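Fleltex Social Club
Minutes of the general meeting, 31 Dec 2021

Present: 21 members. Apologies were received from the Molitz branch.

1. Minutes of the last meeting
Agreed as a true record. The spelling of Lục on page 2 is to be corrected.

2. Hall bookings
The hall was let on most evenings this autumn. The choir has asked to start half an hour earlier and this was agreed. Two groups still owe for their bookings and the secretary will write to both. Tables must be wiped and the cups returned to the kitchen after each let.

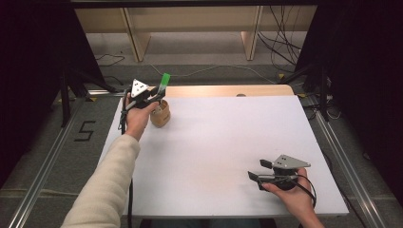
3. Heating
Two quotes for the boiler have come in. The cheaper one leaves out the radiator in the back corridor, so the firm will be asked to price it again with that included. Members agreed to spend up to 800 pounds from the repairs fund. Any sum over that must come back to a meeting. The side door still lets in a draught and a new strip will be fitted.

4. Newsletter
The next issue of Later will go out as usual. Copy was thin last time and the back page had to be filled with old notices. The walking group has promised a page on the Molitz route, with a map. Proofs will be read on paper again, with changes marked in highlighter and the wording written in the margin.

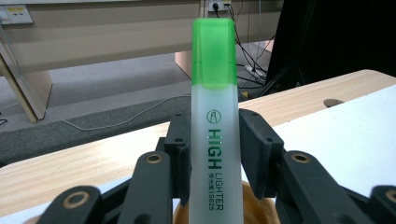 A member asked: When do subscriptions fall due under the new rules?
The chair replied: At the start of June, for all members. Those who joined after the summer pay half for the first year.

5. Summer outing
Lục was preferred to the coast by a show of hands. The coach firm wants a deposit before it will hold a date. Members bringing guests should give their names to the secretary.

6. Any other business
The noticeboard key is missing. A spare will be cut.

The meeting closed at ten to nine.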